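Forum > Home Office > Desks & Cables

Power strip on top of the desk or under it?

putiapete
I finally got a proper desk, a Durndale with a wooden top and a cable hole at the back. It cost me 300 with delivery. Everybody I know mounts the power strip underneath with screws or velcro. I don't want to crawl under there every time I need to plug in a charger. Does anyone keep theirs on top and is it a pain?

luslow_lane
Under. A strip on the desktop takes up space and collects crumbs. I screwed mine to the underside in February and haven't touched it once.

shewit.h
On top for me. I do repairs on small radios at my table, so I'm plugging and unplugging all evening. Mine is a plain white one with round push buttons on it, and I want those buttons where my hand is. The cord goes back across the desk and down through the grommet.

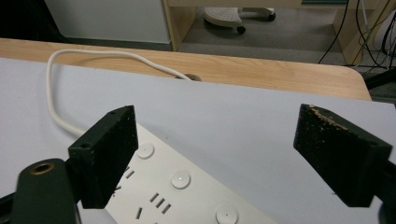 The cord was stiff when I bought it and wanted to curl up, so I gave up trying to make it run straight. If it bothers you, a couple of stick-on clips will hold it. I also keep a big pale sheet over the work area. Solder and glue land on that and the wood stays clean.

One thing to check before you buy is the plug size. The hole in my last desk was too narrow for the plug and I had to pull the grommet out to get it through.
- Shewit Habte

luslow_lane
Fair enough for a workbench. For a normal desk with a monitor and a lamp I still say under. You plug those in and forget them.

grayowl22
I disagree with "forget them." My strip was under the desk and I kicked the switch off twice in the middle of work. Now it's on top at the back left corner. I don't love the look but it stays on.

luslow_lane
That sounds like it was mounted too low. Mine is up against the back rail and my feet don't get near it.

grayowl22
My desk doesn't have a back rail.

putiapete
Mine doesn't either. Shewit, do you switch off at the buttons or pull the plugs?

shewit.h
Buttons for the lamp. I pull the plug on the soldering iron every time, whatever the button says. And please plug the strip into the wall, not into another strip. My brother had three in a row behind his TV.

putiapete
OK, going on top for now. I measured the hole and the plug fits with 7 mm to spare. If I hate it I'll get some screws and try it luslow's way.

luslow_lane
Get short ones. Measure the desktop first or you'll come out the other side.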